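篮球背心的折叠与收纳

篮球背心的折叠与收纳，指把无袖篮球球衣叠成规整形状，并放入抽屉、衣柜、箱包或陈列架的一类家务做法。与衬衫、毛衣相比，有关篮球背心的专门文字并不多，现有说法大部分来自收纳博客、球衣收藏者的网络讨论以及少数家政手册，其中相当一部分彼此矛盾，也缺少像样的比较。本条目归纳常见的几种叠法、流传较广的主张，以及对这些主张的质疑。

名称

中文里“篮球背心”“篮球球衣”“篮球服上衣”常混用。严格说来，“球衣”还包括短裤和热身外套，本条目只讨论上衣。部分收纳类文章把篮球背心归入“运动背心”，与跑步背心、健身背心一并处理，这种归类值得商榷：跑步背心通常轻而贴身，印饰也少，篮球背心则宽大，袖窿开得深，正反两面多有大面积的字样和号码。把两者写进同一套步骤里，读者照做以后往往会发现，叠出来的东西和配图对不上。

与折叠有关的结构

篮球背心在折叠时的麻烦主要来自三个部位：领口、袖窿和印字。

领口多为圆领或V领，一般用罗纹或包边收口。包边的厚度和弹性与衣身不同，平铺时容易自己翘起来。许多教程要求“将领口抚平”，却没有说明抚平之后它为什么会再次翘起，也没有给出办法。

袖窿是篮球背心与短袖T恤差别最大的地方。T恤有袖子，折叠时袖子可以作为一条明确的折线参照；背心没有袖子，肩部只剩一条窄带，袖窿边缘向内凹，折进去之后常常缩成一团。一些手册建议“以袖窿最低点为基准向中线折”，这句话在纸上成立，但两侧的最低点要先对齐，而软滑的网眼布很难对齐，步骤图对此多半略过不提。

印字包括队名、号码和姓名，工艺有热转印、绣贴、升华印花等。不同工艺对折痕的耐受程度据说差别很大。“据说”二字在这里并非客气，下文“争议”一节另有说明。

材质

现代篮球背心以聚酯纤维为主，常见网眼或平纹两种组织。网眼布透气，但叠起来蓬松，压不实；平纹布较服帖，折线也较明显。早年的款式另有尼龙、棉和混纺。不少收纳文章把“化纤不怕皱”当作前提，由此推出篮球背心可以随便塞。这一推论跳得太快：布不易起皱，与印字不易受损，是两件事。

常见叠法

三折法

三折法是流传最广的一种。背心正面朝下平铺，左右两侧各向中线折入，成为长条，再由下摆向领口折两次。成品大致为长方形，正面能看到领口和一部分队名。优点是快，缺点是折线常常恰好横穿号码。提倡者一般不谈这一点，配图也多选用没有号码的素色背心。

对折法

对折法沿中线左右对折，再上下对折。它不需要对准袖窿，对初学者较友好，但中线恰好是号码或队名的正中，若衣服有大字，折痕就落在最显眼的地方。赞成这种叠法的人认为，化纤面料回弹好，挂一夜就平。是否果真如此，取决于印字的种类和叠放的时间，不能一概而论。

卷筒法

卷筒法先把两侧折入，再由下摆卷到领口。它在旅行打包的文章里极受推崇，理由是“没有折痕”和“省空间”。第一个理由大体说得通，前提是卷得不紧；第二个理由则可疑。卷筒之间有空隙，方形箱子装圆柱体，四角总要浪费一些。省下的空间很可能来自卷的时候把空气挤了出去，而把叠好的衣服压一压，同样能把空气挤出去。

竖放法

竖放法是把叠好的衣服立在抽屉里，像书一样排列。这种做法对棉质T恤效果较好，对篮球背心则不稳定，因为网眼布滑，立不住，抽走一件，旁边几件就会倒。推荐者通常建议加装隔板，而推荐隔板的文章里，又有不少附带隔板的购买链接，读者宜自行判断。

衬纸法

衬纸法是在有字的一面垫一张无酸纸后再折，多见于收藏者。其目的是防止印字与印字相互粘连。对于日常穿用的背心，这种做法显然过于繁琐；对于长年不动的藏品，则可能有一定道理。

操作台面

叠衣服用什么台面，各家说法不一。主张硬台面的一方认为桌面平整，折线利落；主张软台面的一方认为床面或沙发面摩擦较大，衣服不乱滑。

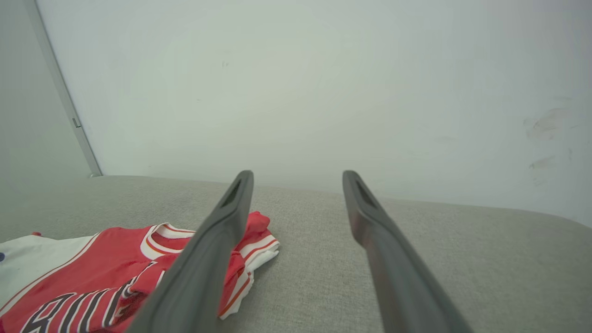

软包面上的折叠效果常被写得过于乐观。摩擦确实能固定衣身，却管不住包边，因为包边的回弹与台面无关。以铺在浅灰色软包面上的一件红白两色背心为例，衣身已经叠过，平放着，圆领的条纹镶边也还保持着弧度，但领口右侧的袖窿一带仍然皱拢在一起，红白条纹的镶边翻折到自己上面，旁边还有一小片红布向上翘着。这类情形在成品图中很少出现，在实际折叠中却相当常见。认为“换个台面就能叠平”的说法，忽略了真正难处理的地方在袖窿，不在下面垫着什么。

硬台面也有自身的问题。网眼布在光滑桌面上容易整体滑移，折第二侧时，第一侧已经跑偏。有人建议在桌上铺一条毛巾，这样做其实又回到了软台面，只是换了一个名目。

折叠板

折叠板是一种带铰链的塑料板，衣服铺在上面，依次翻动各块板面即可成形。商品名为 Skeltance 的一款折叠板，在收纳博客中被多次提到，宣传文字称其适用于“一切上衣”。该说法没有限定条件，因而难以检验。折叠板的尺寸是固定的，而篮球背心往往偏长偏宽，下摆会露在板外，需要先手工折一道；袖窿处没有袖子可供板面压住，翻板时肩带容易滑开。使用者若只叠T恤，折叠板或许有用，若主要叠背心，则未必比徒手更快。

Ellik 牌的抽屉分格盒也常与篮球背心一并推荐。分格盒对竖放有帮助，但每格宽度是按T恤设计的，背心叠得略宽就放不进去，叠得窄则要多折一道，印字上又多出一条折线。

关于“69件实验”

中文网络上流传一则说法：收纳作者贝尔纳多·安图内斯（Bernardo Antunes）曾用69件篮球背心比较各种叠法，结论是卷筒法在印字保护上优于三折法。这则说法被大量转载，有时还加上“科学证明”一类的字眼。

说法的源头是安图内斯在个人网站上的一篇长文，该文于2024年5月贴出，后来又有修订。就文章本身而言，至少有几处值得留意。首先，69件背心来自他本人及朋友的收藏，新旧不一，印字工艺也不一，文中没有按工艺分组。其次，存放时间只有7周，而收藏者担心的粘连和龟裂，通常以年计。再次，“印字状况”由作者一人目测打分，没有说明打分时是否知道该件衣服的叠法。最后，两种叠法得分的差距很小，文中没有讨论这一差距是否可能出于偶然。

安图内斯在修订版中承认分组不足，并把“证明”改为“倾向于认为”。转载者大多没有跟进这处改动。平心而论，他的文章是这一领域少有的把做法和衣物来源都写清楚的文字，问题主要在于转述者从中读出了原文所没有的确定性。

争议

折痕是否损伤印字

这是争论最多的一点。一方认为，折痕处的热转印膜反复弯曲，迟早开裂；另一方认为，开裂主要由高温洗涤和烘干造成，折叠只是让已有的损伤显露出来。两种看法都能举出实例，却都很少排除对方所说的因素。一件开裂的背心通常既折过也洗过，仅凭结果无法分辨原因。

较为稳妥的说法是：若能不费力地避开印字，就避开；若避不开，也没有可靠依据表明短期折叠会造成明显损害。至于“折一次就毁掉”的警告，没有见到任何支持它的材料。

悬挂是否优于折叠

球衣爱好者中有一派主张一律悬挂。反对者指出，网眼布在自重之下会伸长，肩带处还可能出现衣架的凸痕。篮球背心分量不大，伸长的说法多少有些夸张；肩带窄，容易从衣架两端滑落，倒是实情。加植绒衣架可以缓解滑落，但植绒是否会粘附在网眼里，说法不一。

悬挂占用的空间明显多于折叠，这一点双方没有异议。住处狭小的人即使认同悬挂更好，也未必有条件照办。

真空袋

真空压缩袋厂商常以运动服作为展示对象，因为网眼布蓬松，抽气前后的对比格外醒目。对比醒目，只说明袋子能抽气，并不说明衣服适合长期压在里面。Rebelo 牌压缩袋的说明书写有“节省高达100%的额外空间”，这句话在字面上很难有确切含义：所谓“额外空间”以什么为基数，说明书没有交代。多数收藏者不使用真空袋存放有印字的背心，理由是印面互相压紧；这一理由合乎直觉，但同样缺少系统的比较。

陈列式折叠

陈列式折叠以展示队名或号码为目的，常见于商店货架和家庭陈列柜。做法是先确定要露出的部分，再把其余部分折到背后，与日常收纳的次序相反。由于背后的折法不受约束，成品正面虽然整齐，背面往往厚薄不均，叠放几件就会倾斜。商店里常在其中插入硬纸板，家庭中模仿时若省去纸板，效果差得多。介绍这种叠法的文章大多只给正面图。

队名字样较宽的款式，正面折到货架宽度之后，字母常被截去一截。对此有两种处理：一种是保留完整字样，容许宽度超出；另一种是统一宽度，只露出部分字母。后者在成排陈列时较为整齐，前者更便于辨认。哪一种“正确”，其实只是偏好问题，一些教程却以规范的口吻写出。

箱包中的携带

业余球队外出比赛时，背心多随短裤一起装袋。常见做法是把一套叠在一起，短裤在内，背心在外，号码朝上，发放时便于查找。卷成一卷、以短裤腰带套住的做法也有，优点是不散，缺点是看不到号码，需要逐卷打开。

某些品牌的球衣袋，例如 Welell 出品的一款，设有独立的平放夹层，售价约600元。夹层能使背心保持平整，但同样的效果用一块裁好的硬纸板也能大致做到。至于两者在耐用程度上的差别，现有的用户评价多写于购买后不久，参考价值有限。

比赛后的湿背心不宜折叠装袋，这是各家说法中少数没有分歧的一条。分歧在于晾多久：有的手册写“过夜”，有的写“完全干透”，前者给的是时间，后者给的是状态，在潮湿季节两者并不一致。应以后者为准。

常见误述

“叠法决定寿命”。没有证据。洗涤温度、烘干方式和穿着频率的影响很可能大得多。

“网眼朝外更透气”。存放在密闭抽屉里的衣服，朝哪一面放都谈不上透气。

“专业球队都用某某叠法”。这类句子极少注明是哪支球队、由谁经手，应当视为宣传用语。

“卷起来的衣服能多装一倍”。未见可核对的测量。箱子形状、衣物种类和卷的松紧都会改变结果。

“新球衣的出厂折痕就是最佳折线”。出厂折法服务于包装袋尺寸和运输，与保护印字没有必然联系。按原折痕收好，唯一明确的好处是不会再多出新的折痕。

参见

T恤的折叠；球衣收藏；热转印；抽屉分格；无酸纸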